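Gripper Trials in Simulation: Frequently Asked Questions

We get a lot of mail about the gripper comparison, and we love it! Most of the questions come around again sooner or later, so the answers are collected on this page. It was last gone over in May, after the second round of runs.

What are you comparing?

Two grippers on the same simulated arm. The Plestura is a two-finger parallel design with stiff fingertips, and the Venska has fingertips that give a little when they press on something. Both are modeled from the makers' own drawings. Everything else stays the same between them: the arm, the controller, the wrist camera, the rooms and the list of things to pick up.

Why do this in simulation first?

Speed, mostly. We can run 200 picks before lunch, change one number in the controller and run the same 200 again with every object back in exactly the same spot. Try that with a real table! It also means a bad idea costs us nothing but electricity. One of our early settings had the arm swinging through the tabletop at full speed, and we were very glad to be watching it on a monitor.

How many runs have you done so far?

The current total is 3,334 picks across both grippers, split evenly. Of those, 324 ended in a drop after the object had already left the table. Those are the ones we find most interesting, and we've gone back and replayed every one of them.

What do the test rooms look like?

They're furnished rooms with plenty going on in the background. We started with a plain gray box and got wonderful results, then moved to a proper room and watched the detection scores sag. Clutter on the far side of a room matters a lot more to a wrist camera than we'd guessed, so we now use seven rooms and rotate through them. The one we get asked about most is the room with the shiny table and the spike-wheeled cart parked on the rug in front of the sofa. (Yes, you can use the cart in your own scenes, it's in the download.)

Why is the table so shiny?

It's our hard case. Matte wood is easy on the camera and tells you very little about how two setups differ. On a mirror-like top you get glare, and you get streaky reflections of the room that the detector may take for objects. The glare also moves as the wrist moves, so a spot that was clear on approach can be washed out by the time the fingers get low. In the view below, the bright patch sits just above the gripper, with the flat blue square over to its right and the little bottle with the T on its label farther up the table.

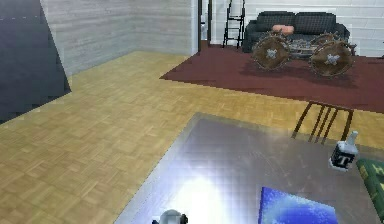
Which objects are hardest to pick up?

Flat ones, by a mile. A bottle gives the fingers something to close around, and both grippers do well with it. A thin square lying flush on a table is another story. The Plestura can get a fingertip under an edge if the approach height is set very carefully. The Venska tends to slide over the top, but once it does have hold of something it hangs on better. We went in expecting a clear winner and we're having much more fun without one.

Where is the camera mounted?

On the wrist, looking out past the fingers. You lose a bit of the picture to the gripper, and objects close to the hand can slip out of view at the bottom. We tried a fixed overhead camera as well. It's great for planning the first move and much less help in the last stretch, when the arm blocks its own target. A mix of the two is next on our list.

What controller are you using?

Tronau, with the force limit turned down from its default. We compared it with Tôn for a while. Tôn was smoother on long moves but slower to react when a finger touched down early, and early touches happen all the time with flat objects. If your work is mostly big, open reaches, give Tôn a try!

Will these results hold on real hardware?

Partly, we think. Rankings between settings tend to carry over better than exact success rates do. Friction is the weak point, especially with the Venska's soft tips, and we wouldn't trust our slip numbers without a bench test. Ours is being set up now.

Can I run the trials myself?

Please do. Download the scene pack, load a room, choose a gripper file and start the batch script. Keep the random seed we list if you want to match our runs, or change it if you'd like to catch us out. A mid-range graphics card will handle it, though the shiny table does slow things down.

Can I suggest an object?

Yes! Send a model file with its real weight and size. Awkward shapes get bumped to the front of the line.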